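Clolonari help pages > Perception and planning

Grasp planner picks the rail instead of the hanger hook

posted by railhead_4, Wednesday

I'm working on a garment handling task with a dexterous hand on a single arm. The job is to take a shirt by the shoulder, lift it so the hook clears the rail, and move it away. Planning is done in Nakance with the stock collision checker, and depth comes from the head camera only.

The segmentation is fine on the shirt itself. The trouble starts with the hook. It is thin, curved metal on a polished metal rail, and the depth there is mostly holes. The planner fills the holes from the neighbouring pixels, so the hook and the rail become one solid lump and every lift is rejected as a collision. If I turn off hole filling, the hook vanishes and the planner drags the hanger straight along the rail.

There is a second rail behind the first with more clothes on it, and that makes the point cloud worse. This is the view I'm working from:

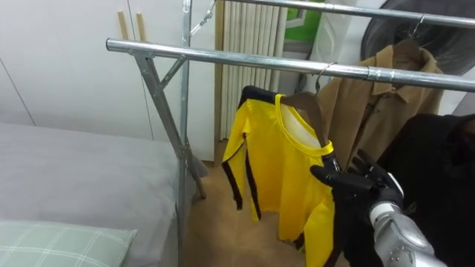 Head camera, hand at the right shoulder of the yellow shirt. Coat on the far rail behind.

I have tried 700 planning attempts with different seeds and it makes no difference, so I don't think it is a sampling problem. Has anyone got a lift to plan reliably with only one depth source?

birgate_user

Don't try to get the hook out of the depth image. Fit the rail as a cylinder from the colour edges and put it in the planning scene as a primitive, then attach the hanger to the hand as a simple mesh with the hook modelled. Allow contact between hook and rail for the first part of the lift only. In our set-up the rule is switched off once the hand has gone up 100 mm – after that, any contact is treated as a real collision again.

Two things to watch. Your near rail slopes in that view, so fit it properly and don't assume it is level with the camera. It also has a telescoping joint where the tube changes diameter. Use two cylinders, or one at the larger diameter if you can spare the clearance.

For the cloth, we leave the sleeves out of the collision model altogether and keep a padded box for the body. It is crude, but planning time dropped to 155 ms and the plans are repeatable.

tin_mitten

Have you tried a better camera? We had bad depth on shiny things too and swapping it sorted most of it.

m_ackermann_lab

Agree with the cylinder answer. One addition: mask the far rail before you fit. The Ackermann line fitter takes the longest edge it finds, and with two parallel bright tubes it will sometimes jump between them from one image to the next. We gate on depth from the shirt, which is cloth and gives decent readings, and reject any line too far behind it. Set the gate per garment, as thick coats need more room.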